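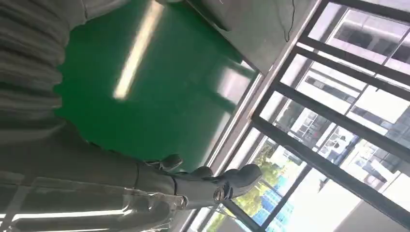 *Suelo verde y ventana.*

Mitra Alipour lleva el archivo de reclamaciones de Ekoldale, un servicio de envío de semillas hortícolas. Le pregunté por la germinación de los lotes de abril. «El ensayo se hace a 2 temperaturas alternas, con papel plegado», explica. «Lo que el cliente ve en casa es emergencia en sustrato, y esa cifra siempre sale más baja.»
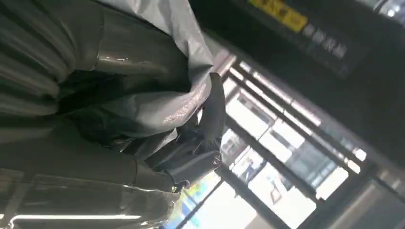 *Cubierta gris verdosa, con pliegues.*

El lote 2331, de puerro, concentró las quejas. Alipour lo atribuye a la humedad de la semilla antes del sellado. «Cerngate nos lo entregó dentro de especificación. Tardamos 30 días en ensobrarlo y ahí perdimos vigor.» Se recibieron 178 reclamaciones.

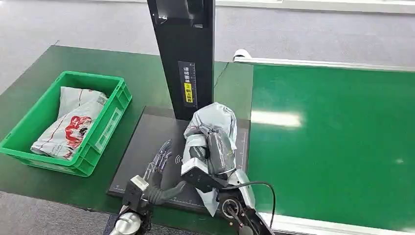

*Caja de plástico verde con dos bolsas de envío.*

Natnael Berhe, responsable de laboratorio, discrepa en parte. Sostiene que el puerro envejece mal en cualquier sobre de papel y que debería venderse con fecha de ensayo impresa. «La fecha de envasado no informa de nada», dice. Alipour acepta el cambio para puerro y cebolla; para tomate lo considera innecesario. 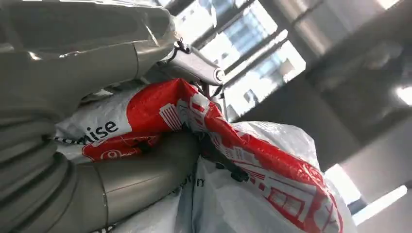
*Junto a las ventanas.*

Queda pendiente la chirivía. Berhe propone no guardarla de una campaña a otra. Alipour quiere repetir antes el ensayo de vigor.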